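Notes on the Spring Listening Season at Sustolo

2018-03-27

Readers who have followed this page for some time will know that it was established to record the work of the independent musicians who perform at Sustolo, and to set out, as plainly as possible, the terms on which they do so. The present entry concerns the arrangements for the spring listening season, the first results of the change to the door policy, and the matter of recorded music sold at the venue, on which a good deal of correspondence has been received.

The spring season comprises 17 evenings. Each evening presents two acts, with an interval of sufficient length for the second act to set up without being hurried. It was the practice in previous seasons to present three acts, and there were sound financial grounds for doing so. In my view, however, the third act was seldom given a fair hearing. Members of the audience with trains to catch left during the second changeover, and the last performers of the evening played to whoever remained. A musician who has travelled a considerable distance with an amplifier is entitled to something better.

The season opens with Herkach, a quartet whose second album was recorded in a village hall and retains a certain amount of the hall. Their songs are slow and closely arranged, and the clarinet carries much of what another group would give to the voice. I heard them twice last year. On the first occasion the room was noisy and I formed no firm opinion. On the second they played without amplification, and I have returned to the album regularly.

Ugwu will appear in April, on two consecutive evenings, performing different material on each. The first evening will be given over to solo guitar and the second to the longer pieces written for guitar and string trio. Separate tickets are required. A combined ticket was considered and may be offered in the autumn, should the ticketing system permit it by then.

The revised door policy may now be described. Under the former arrangement, the venue deducted its hire charge from the evening's takings before any payment was made to the performers. On a poorly attended night, this left very little to divide, and on four occasions last year it left nothing at all. Under the revised arrangement, the performers receive a fixed minimum, and a share of the takings once the hire charge has been met. The minimum is modest. It covers fuel and a meal for a small group and would not cover a night's accommodation. I regard it as a beginning.

The first evening held on these terms drew an audience of 107, which is close to the number the room can comfortably seat. The performers received their minimum and a reasonable share besides. The second evening, held in heavy rain, was much quieter, and on that night the venue bore a loss which would previously have fallen upon the musicians. The management has undertaken to continue on this basis until the end of the season and to review the accounts thereafter.
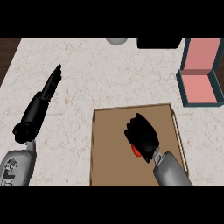 Edik wrote to object that a guaranteed minimum, however well meant, would make the venue more cautious in its bookings, and that the acts with no following at all would be the first to be left out. The old terms were poor, the letter continued, but they did at least allow an unknown singer to have a Tuesday-sort-of-slot and take the risk personally.

The objection is a serious one and I do not wish to dismiss it. It is true that a venue which carries the loss will look more closely at who is likely to bring an audience. Against this, it may be said that many performers were never in a position to take the risk personally. Those who could not afford to come home with empty pockets simply did not apply, and their absence did not appear in any set of accounts. In the present season the opening act on six evenings is making its first appearance at the venue. I should like that figure to be higher, and I have made the suggestion to the management that certain dates be reserved for newcomers.

I turn now to the sale of recordings. Sustolo takes no commission on records, discs, cassettes or printed matter sold by performers on the night. This has always been the case, but several acts have written to ask, and one had evidently been told otherwise. The table near the cloakroom is available from the opening of doors until half an hour after the final set. Performers are asked to bring their own change. Those unable to attend the table during the interval should mention this when they arrive, and a member of staff will look after it if one can be spared.

A total of 379 recordings were sold at the table during the previous season. Cassettes did better than I had expected, particularly among younger listeners, and compact discs continue to be bought by those who have driven to the concert and intend to play them on the way home. Vinyl accounts for a smaller number of sales but a larger part of the income. Smaller groups may wish to bear this in mind before committing themselves to a pressing, as the unsold copies of a record take up a great deal of room in a hallway.

A word is also due on the subject of support between concerts. Attendance is of course the most direct form of help that a listener can give, but it is not open to everyone. Those who live at a distance, or whose working hours prevent them from coming out in the evening, may wish to buy directly from the performers, whose own pages generally return more to them than a shop can. Readers who keep a blog of their own are invited to mention a record they have enjoyed. A short notice is quite enough. Herkach have told me that a single paragraph on a page about allotments brought them more orders than a review in print.

Links to other music pages are maintained in the column beside this entry. Several have fallen out of use over the winter and will shortly be removed. Authors who would like their page to be included are welcome to write, provided that the page is concerned chiefly with independent music and has been updated within the past year.

Doors for all concerts in the season open at seven, and the first act begins at a quarter to eight. Late arrivals will be admitted between songs. The bar closes during performances, as before, and reopens at the interval. Tickets may be bought in advance or at the door, at the same price, and returns are accepted up to noon on the day of the concert.

The next entry will deal with the Ugwu concerts and will include the full programme for the second evening, which had not been settled at the time of writing.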